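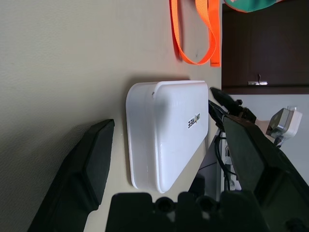

Flandosmont Robotics Club: minutes of the March meeting

Present: Nusrat Bugti (chair), Aicha Sqalli (minutes), 17 members. Start 4.30 pm.

1. Last minutes
Agreed, with one change: the battery order went to Trument, not Rüegg.

2. Case-handling task
The white case is still the main test object. Nusrat asked that it be laid flat on the pale table at the start of every run, lid up, with the long edges square to the arm. The orange strap is the second object and will not be scored until next term. Two groups have been starting from their own positions, so their results can't be compared. They will repeat their runs.

There was a long talk about whether the fingers should close on the long sides or the short ones. Long sides won on a show of hands. The rounded corners are to be left alone for now.

3. Hadis program
Aicha has tidied the Hadis code and put the old version in a separate folder. Members should copy the new one before their next slot. The slow mode stays on for new members.

4. Table slots
Four slots a week, around 40 minutes each. Sign up on the sheet by the door. Anyone who can't come should cross their name out the day before.

5. Open evening
We will show the case task and nothing else. Nusrat to ask about a longer extension lead. Aicha to write the notice.

6. Any other business
Two hex keys are missing from the small set. Please check bags and pockets.

Meeting closed 5.25 pm. Next meeting in April, same room.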